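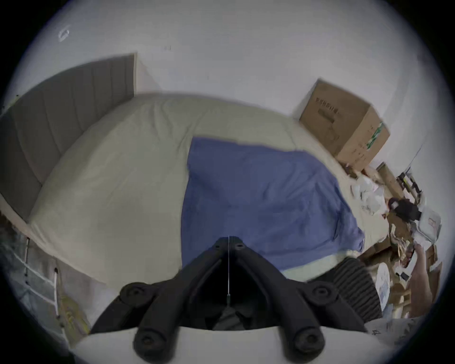 Fitted sheet

A fitted sheet is a bed sheet with shaped corners and an elastic edge, made to stay in place over a mattress. It is laid directly on the mattress or on a mattress protector, and is usually covered by a flat sheet, a blanket or a comforter. The flat sheet, by contrast, is a plain hemmed rectangle and is held only by tucking.

Construction

The sheet is cut from a single panel of woven or knitted cloth. A square is removed from each corner and the two cut edges are sewn together, forming a pocket. The side of the removed square sets the pocket depth. Elastic is then attached along the lower hem. In the cheaper method, short lengths are sewn at the four corners only. In the second method, called all-around elastic, a continuous band runs the full perimeter, either stitched directly to the hem or threaded through a casing. All-around elastic spreads tension more evenly and is less likely to slip off at one corner, but takes longer to sew and adds bulk in storage.

Seams at the corners carry most of the load and are commonly overlocked. Failure normally occurs at the seam or in the elastic before the cloth itself wears through. Heat from tumble drying shortens the life of the elastic.

Sizing

Fitted sheets are sold by mattress size. In the United States the common widths are 39 inches for a twin, 54 for a full, 60 for a queen and 76 for a king. Pocket depth is stated separately. The pocket must exceed the thickness of the mattress by enough to let the hem turn under the lower edge. A sheet that is too shallow lifts at the corners. One that is too deep leaves slack on the sleeping surface, which appears as wrinkles.

Cotton sheets shrink in the first several washes, and makers cut them oversize to allow for it. Polyester blends shrink less and are cut closer to the final dimensions.

Materials

Percale is a plain weave with a matte surface. Sateen floats more yarns across the face and is smoother, but snags more easily. Flannel is brushed on one or both sides to raise a nap. Jersey is a knit and stretches in use, so a jersey sheet will fit a wider range of mattress depths than a woven one of the same nominal size. Linen is more resistant to abrasion than cotton and creases readily.

Folding

The pockets prevent the sheet from lying flat. The usual method is to nest the four corners inside one another, lay the result on a flat surface with the elastic facing up, and fold the gathered edges inward to make a rectangle.

See also

Flat sheet
Mattress protector
Bed skirt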